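Interim report on the laundry folding trial
Prepared for the Gornley fund by Yogesh Lodhi
May 24, 2020

You asked for a plain answer on whether the Jatska two-arm setup can take over any folding at the Sastarura wash house. My answer so far is no, and I would be wary of anyone who gives you a date for yes.

Where the work stands

Since March the arms have been given 846 garments, one at a time. We began with T-shirts and hand towels, which went better than I expected. Then we moved to heavier tops, and progress slowed to a crawl. Thick cloth sags and hides its own edges. At close range the wrist camera gets mostly folds and shadow, and the software has to guess which part is a hem and which is a sleeve.

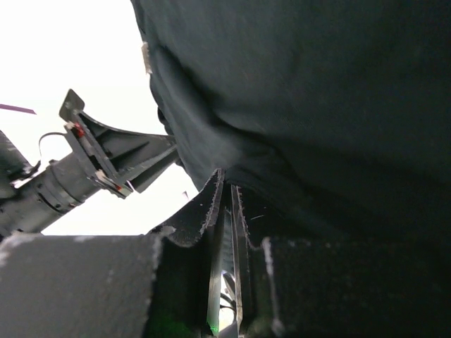

What we are paying for

A trained folder at the wash house does a heavy top in 13 seconds. Our best run on the same kind of garment took eight times that, and I don't count it as typical. The supplier's monthly summary lists every completed fold as a success. I went back through the last 30 and would have sent many of them to be done again. Sleeves were left out, and collars were turned under.

Le Roux, who supply the control software, say more practice data will fix this. They may be right. They said the same in March about towels, and towels did improve, but a towel has four corners and no sleeves.

Spreading a garment between the two arms is still the step I trust least. Once the cloth is pulled tight along the top, the rest hangs where it likes, and the arms have to work around it.

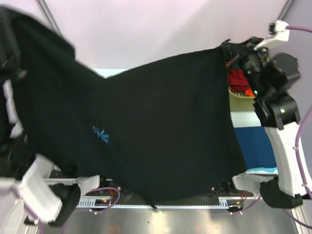

Dark knit top stretched between the two arms, with folded clothes stacked beneath its right side.

Next steps and money

I ask that the second payment be held until the supplier agrees to a scoring sheet we write ourselves. A fold should count only if a wash house worker would put it on the shelf as it is. Staff time spent resetting the arms should be charged to the trial too. At present it goes under general labor, where it makes the machine look cheaper than it is.

Jeans and fitted sheets were in the original plan. I have taken them off the list for this period.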